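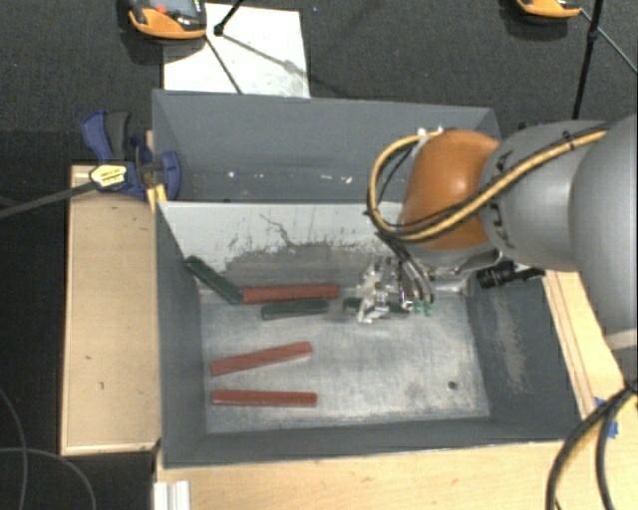
The Long Life of a Good Bin

By Ilham Khoo

My grandfather kept his offcuts in an old bathtub. It sat at the back of his shed in Rondberg, half under the bench, and anything longer than a hand and shorter than a leg went into it — dowels, rods, bits of trim, the odd curtain rail. If you wanted a piece of something, you knelt on the concrete and rummaged, and the noise was tremendous. I thought of that tub often while I was working on this story, which began as a short note about storage and grew, as these things do, into most of a summer spent looking at bins.

I mean the plain open kind, the sort that sits in a workshop or a stockroom and gets things dropped into it all day long. Gray paint on the walls, bare metal on the floor, a divider across it so that one lot of stuff stays away from another. There is nothing much to say about such a bin when it is new. Give it a few years and it becomes rather lovely, at least to people like me.

Look at the floor first. Brushed metal starts out with a fine, even grain, all running the same way, and then the scratches come in over the top of it, faint ones mostly, going wherever they please. After those come the cloudy patches, where the shine has gone soft. The walls hold out better. The divider, poor thing, gets it from both sides, and a pale divider shows everything. The one I keep coming back to is whitish along the top and worn to a broad dark gray lower down, with a crooked thin scratch wandering down it a little to the left of the middle. I have grown fond of that scratch. It looks like a river on a map.

Long, slender things are the hardest to keep. Anybody who has tried to store knitting needles, garden canes or leftover molding knows this already. Boxes and balls settle down into a heap and stay there, but bars lean. They prop themselves up in corners, they cross over one another, and when you reach for one you very often move two. Three dark green bars and three reddish-brown ones are enough to make an untidy bin, even with plenty of floor to spare, and there will usually be one in the corner with its end up against the wall as though it were waiting for a bus.

I took this problem to Okholm, a small shop that has been selling racks, tubs and shelving from the same long room for as long as I have lived nearby. They carry 570 different containers, and I was invited to open the lid of any that had one, which was a mistake on their part, as I stayed until closing. The staff are divided on the matter of bars. One camp says stand them up, in something tall and narrow like an umbrella stand, so you can see every end at once. The other says lay them flat in a wide bin with low sides, and never mind how they fall, because you'll be able to get a hand under them.

I came in favoring the umbrella stand and went home with a flat bin. It was the getting hold of things that changed my mind. With a tall stand you are forever pulling one bar up through the others, and if it has a rough end it catches. With a wide bin you can come at a bar from the side, pinch it near the middle and lift. A bar lying by itself on the open floor is the easy one. The leaner in the corner wants more care, and it helps to free the upper end before you do anything else.

Color is a great help, too, and I wish I had understood this sooner. My own stock at home is now painted by length, with green for the ones I use on the bean frames and a brownish red for the shorter pieces. It took me most of an afternoon and one small can of Cakari enamel, and I had paint on my elbows until October. Dark colors are fine against a silvery floor. In a dark bin I would choose something brighter.

As for the divider, I was told at Okholm that people ask to have it taken out more than anything else, and then come back and ask for it to be put in again. I can well believe it. A bin with two compartments invites you to sort, and even if the smaller side ends up as the place for whatever you haven't decided about, the bigger side is the better for it.

My flat bin has been in the back hall since 31st August. The floor has its first marks, three short ones close together near the wall, and my niece has already asked whether she can have it when I'm finished with it. I told her to ask me again in 11 years.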